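Reading time: 7 min

Prollolport, reviewed by a landlord with two doors and too many spreadsheets

I own two rental properties, which in the world of property forums makes me a beginner and in the world of my brother-in-law makes me a robber baron. One is a side-by-side duplex in Ekville, built in 1942 and maintained since then by a succession of people who believed in caulk. The other is a single-family house out in Avley that I bought because the numbers looked good and have kept because the numbers still look good if you squint.

For six years I ran both of them from a spreadsheet. It had tabs. It had a tab explaining the tabs. When my accountant asked me last March for the depreciation schedule on a water heater, I sent her the wrong water heater, and she suggested in her gentle way that there was software for people like me.

So I tried Prollolport, a portfolio tracker for small landlords. I paid for the mid-level plan with my own money and used it through one full lease turnover, one insurance renewal and a refinance that fell over at the appraisal.

Setting up

You begin by typing in your addresses. Prollolport then goes off and fetches what it thinks it knows about them from the county records, and this part is fun in the way that reading your own medical chart is fun. It had the duplex down as one unit with one bathroom. There are two units and two bathrooms, and I have personally had my arm inside the plumbing of each. Fixing it took a minute. Fixing it with the county will take the rest of my natural life.

Loans come next. You enter the balance, rate, term and escrow, and it builds the amortization table. It got my payment right to the penny on the duplex. On the Avley house it came up short every month until I found a checkbox called "other recurring lender items," two menus down, which is where mortgage insurance lives. I would have put mortgage insurance under "mortgage insurance," but I wasn't consulted.

The import tool accepts a spreadsheet. It didn't accept mine. It wanted one row per transaction with the date in the first column, and I had been keeping dates in a note attached to the cell, for reasons that must have made sense to me at the time. I ended up retyping a year's worth over three evenings. If your records are tidy you can skip this grief, and if your records are tidy I'm not sure what you need the software for.

Rent and expenses

Once the thing is fed, it works well. Rent comes in from the bank feed, gets matched to a tenant, and turns green. Late rent turns amber. I've grown fonder of that green than I'd like to admit, and have caught myself checking it at 6 a.m. on the first of the month like a man waiting for the lottery draw.

Expenses are sorted into the same categories you'll want at tax time, and it guesses the category from the store name. The guesses are decent. It filed a hardware store under repairs, a paint store under repairs, and a sandwich under repairs, which I left alone for a day out of admiration.

You can split a bill across units, and for a duplex owner that's worth a good part of the subscription. My water bill covers both sides. In the old spreadsheet I had a formula for this that I was afraid to click on. In Prollolport you set the split once, by percentage, and it applies it every time until you tell it otherwise. You can also set it by square foot or by number of occupants, and it keeps the old split on the old bills when you change it.

Receipts get photographed with your phone and attached to the expense. The scanner reads totals fine. It reads dates in the American order, the European order, or an order of its own, so give each one a glance before you save.

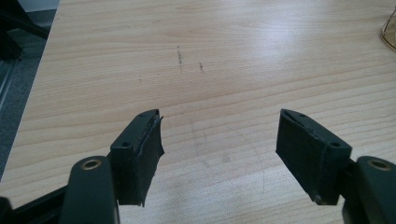

Clive Lockwood wrote to me after I mentioned on the mailing list that I was testing this, and his view is a good deal less charitable than mine. The receipt scanner is a toy, he says, and the bank feed dropped on him twice during tax season, both times without an alert, so that he only found out when a tenant's rent stayed amber long after she'd paid it. He had already drafted the late notice. He went back to paper ledgers and claims to sleep better.

I can't match his experience. My feed has dropped once, and I did get an email, though it landed in the same folder as the newsletters from every roofing company in the state. But he's right that it should shout louder. A rent tracker that has stopped tracking rent ought to put that in red across the top of the screen, where currently it puts a cheerful suggestion to upgrade.

The projections

Now to the part they advertise. Prollolport will tell you your equity, your cash-on-cash return and your "five-year outlook," complete with a line that goes up. The line always goes up. I tried to make it go down. I entered a roof, a furnace and a vacant unit, all in the same year, and the line dipped modestly, like a swimmer passing under a rope, and came up again on the other side feeling refreshed.

The trouble is in the defaults. It assumes your property appreciates every year at a rate picked by somebody in a good mood, and it assumes vacancy so brief that your departing tenant would have to hold the door for the new one. Both can be changed under Settings, then Assumptions, then Advanced. I'd do it before looking at a single chart. With my own, gloomier figures in place, the Avley house went from "strong performer" to "stable," and I recognized it at once.

The value estimate also feeds straight into the equity figure. When my refinance was going through, Prollolport had the duplex well above where the appraiser put it. You can't blame software for not knowing about the back porch. You can blame it a little for showing the equity in a typeface usually kept for jackpots.

You can override the value with an appraisal, and it'll keep both and show them side by side. I've left mine that way as a lesson.

Tenants, leases and the portal

There's a tenant portal. My tenants were invited to it. One signed up right away and has since used it to report a dripping faucet, complete with a video of the drip. The other has lived in the duplex longer than I've owned it and continues to tape her check to my truck. Prollolport lets you record a payment by hand, so everybody's happy.

Lease reminders are good. I got a nudge well ahead of the Avley lease ending, then another, and both linked to a renewal letter with the blanks already filled. I rewrote the letter, which had the warmth of a parking ticket, but the dates and the rent were correct.

Security deposits get their own ledger, kept apart from income. My spreadsheet had been counting a deposit as rent for two years. We won't dwell on it.

Compared with Bravo

The obvious alternative is Bravo, which I tried for the length of its free trial. Bravo is handsomer and has a proper phone app, where Prollolport has its website squeezed into a phone's shape. Bravo also screens applicants and lists vacancies. If you have turnover every few months, go that way.

But Bravo couldn't split a utility bill without making me create an imaginary third property called "Water," and its tax report came out as a picture of a table that my accountant couldn't paste into anything. Prollolport's came out as a plain file. She wrote back "oh, this is nice," the first kind words she's ever had for something I've sent her.

Price and limits

The free plan covers one property and stops at 500 transactions. A duplex counts as one property, thank heaven, and you could get a fair idea of the thing without paying. The plan I'm on allows 4 properties and 1000 transactions a year, well beyond anything I'll generate unless the Ekville side gets another plumber with a taste for partial invoices. Above that there's a plan for people who own apartment buildings, and those people presumably have someone else to read reviews.

Canceling, I'm told by the help page, means writing an email. I haven't tested that. I did test customer support, over the mortgage insurance business, and got an answer the next morning from a human being who apologized for the checkbox.

Would I keep it?

I've renewed for the year. It does the dull work properly: the rent, the bills, the deposits, the depreciation on the correct water heater. As an adviser on whether to buy a third place I'd trust it about as far as I'd trust the agent selling it. Turn the assumptions down, ignore the outlook tab, and check the feed yourself on the first of the month.

The spreadsheet is still on my desktop. I opened it last week to look up a paint color.

Shares: 4 | Comments: 11

Contact | Copyright, all rights reserved | Back to top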